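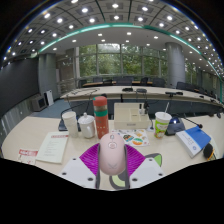 Travby Residents' Club, minutes, 1/5/24

Minutes of the last meeting approved with one spelling fix.

1. Wonine sweepstakes. The secretary read out the letter saying the club is "in line" for a weekly prize. Several members asked in line behind whom. The letter gives no odds and no draw date. The claim number on page 2 doesn't match the one on the envelope. A member who has mailed entries to Wonine for 6 years reported winning a tote bag. Agreed not to send the $50 "processing fee." Secretary to ask Wonine in writing why a winner would owe anything.

2. Our own raffle. Toom offered a $300 gift card as top prize, provided we hand over the entrants' phone numbers. Voted down. The chair will ask again without the phone numbers, and doubts there will be an answer.

3. Utero ticket app. The demo was watched to the end. It couldn't explain how winners get picked. Staying with paper tickets and the drum.

4. Drawing moved to August. Two members objected that we said the same last year. Noted.

Next meeting: same room, bring your own coffee.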